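Waltico Pegboard Demos

README, last touched June 18, 2022

Hi! This is the readme for the pegboard demos, the ones where I drive the arm by remote control and it takes stuff off store hooks or puts it back on. If you came for the drawer demos, those are in the Gonda folder and have their own readme (a shorter one, sorry, I was in a hurry).

What you get

446 demos, all driven by a person from start to finish. No scripted motion anywhere. Each demo is one folder with the wrist camera video, the arm's joint positions, how open the gripper is, and a little text file with the instruction I was following. The instruction is one plain sentence, like "take the paint roller off the hook" or "hang the scissors on the empty hook." I typed them all myself, so expect lowercase and the odd typo. I fixed the ones that changed the meaning and left the rest alone.

There are 2 kinds of task, pick and hang. Hang is much harder and there are fewer of those. If you train on everything mixed together you'll probably want to balance them. I didn't do that for you, partly because everyone I asked wanted it done a different way.

How I drove it

I hold a handle, and the arm copies what my hand does. There's a clutch pedal, so I can let go, put my hand back somewhere comfortable and carry on. You'll see these clutch moments as flat spots in the joint data. They're marked in the log with clutch = 1, and I'd cut them out before training unless you like a robot that stops to think halfway to the shelf. The first batch from December doesn't have the clutch mark at all (I added it later), so for those you have to find the flat spots yourself. Anything under half a second I'd leave in.

Things I wish I'd known about hooks

You can't pull straight back and hope. The tab has to come up and then along the hook, and the hook usually has a bit of a tilt, so the path is more of a lazy curve. My early demos are full of yanking! I kept some because the recovery afterward is useful, but they're tagged "messy" and you can filter them.

Grip near the tab when you can. If you grab a long tool by the far end it swings, and then you're chasing it. Packaged things are their own headache: the card bends before the tool moves, so on video it looks like you've got it well before you do.

Lighting is whatever the room gave me. Hook shadows on white pegboard can be longer than the hooks, and a model will happily go for the shadow. I found it helped to keep the full color video and not crop too tight.
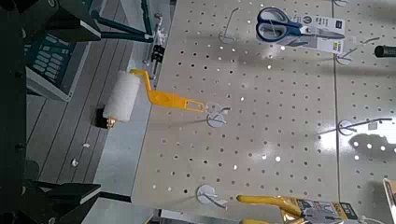 Serpil Baysal
Teleoperation and data, Waltico

The wrist view is stored sideways, exactly as it comes off the camera. I don't rotate it in the release. If your viewer or your model wants it upright, do the turn in your loader and do it the same way for every demo. The paint roller with the yellow handle is a good first test for your setup: big, bright, and the slot in the tab is easy to pick out against the white board. Scissors on a card are a step up from there.

Known problems

Demo 3712 (the numbering isn't continuous, please don't ask) has video but no gripper data. Skip it.

In roughly 3 percent of the demos the video starts a moment after the arm does. Line things up by timestamp, never by frame number.

The Aitken loader works on this set but ignores the messy tag. The Brerker one reads it fine, it's just slow the first time while it builds its index.

Using it

Go ahead and use it for research or teaching. If you find a demo where the instruction doesn't match what I did, send me the folder name and I'll fix the text file. I already know about the two where I hung the thing on the wrong hook and kept going. Those get new instructions in the next update.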